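A stopped arm still needs watching
Nayara Lopes
July 17, 2018

The fault at Wernon lasted less time than it takes to read this sentence. The two arms were clearing bits of paper from a shared table. The controller lost the signal from one joint, called a protective stop, and the left arm sank before its brakes held. It came down by 7 centimetres. It touched nothing, and the log recorded the stop as successful.

I think that last part is the real failure. By the controller's definition the stop did succeed: motion was commanded to end and it ended. The distance the arm fell in between went into a separate file, which Ashton Hollis only opened two days later because he was looking for something else.

I have worked on cells with fences and cells without, and I have nothing against sharing a table with a machine. I do object to the way we write up faults when there is no injury to report. The job at Wernon is as mild as they come: a notebook, a pencil, a container with its lid open, and a gripper reaching in over the tabletop.

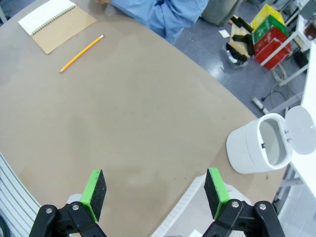
What the brakes were meant to do

Each joint has a brake that closes when power is removed. Closing takes time, and during that time the weight of the arm and gripper has to go somewhere. The supplier of the cell, Grasano, gave a figure for this in the handover papers. The figure was measured with the arm folded in and nothing on the wrist. At Wernon the arms work stretched out, with a gripper and cabling on the end.

Mireille Le Goff repeated the stop with the arm in its working position and got a larger drop every time. She also found that the brake in question had closed around 3000 times since the cell was set up, mainly because operators had fallen into the habit of using the stop button to pause for a chat or a phone call. A holding brake wears when it is made to catch a moving load. The button was in easy reach and the pause command was three menus down, so I don't blame the operators much. 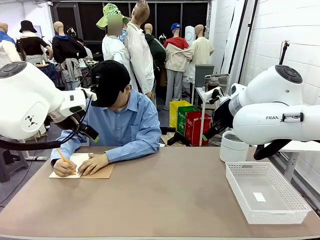 Distance is the thing I would put at the top of every assessment for a table like this. We spend pages on speed and force, both of which assume the controller is still in charge. When it isn't, what matters is how far the arm can drop and what lies underneath. The left gripper here is just above the cap and shoulder of the seated figure, whose head is bowed over the paper. Anyone working in that posture, under the brim of a cap, has very little chance of seeing an arm start to sag. A drop of 7 centimetres that means nothing over bare tabletop means a great deal over the back of a neck.

Anatole Pons, who signs off the cells at Wernon, disagrees with me on this. His view is that the speeds are low, the covers are rounded and a bump from above would be unpleasant at worst. He may be right about the bump. I still wouldn't want to lift my head quickly into a gripper that has come down without warning.

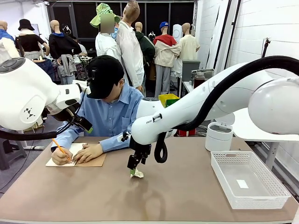

There is also the matter of what the gripper does when the arm stops. At Wernon it keeps its hold, and I would leave it that way. A dropped scrap of paper is harmless, but the same setting gets copied to other cells where the load is a metal part.

My requests are dull ones. Measure the drop in the position the arm works in, with everything fitted. Write it in the same log as the stop. Put the pause command on a button as easy to reach as the red one. Until the brake has been replaced, keep the left arm from parking over the seat, even if that slows the job.

Wernon has agreed to the first two. The brake is due in August, and Jacqueline Baudry has moved the left arm's parking position to the far side of the table in the meantime. The pause button is still under discussion, on grounds of cost.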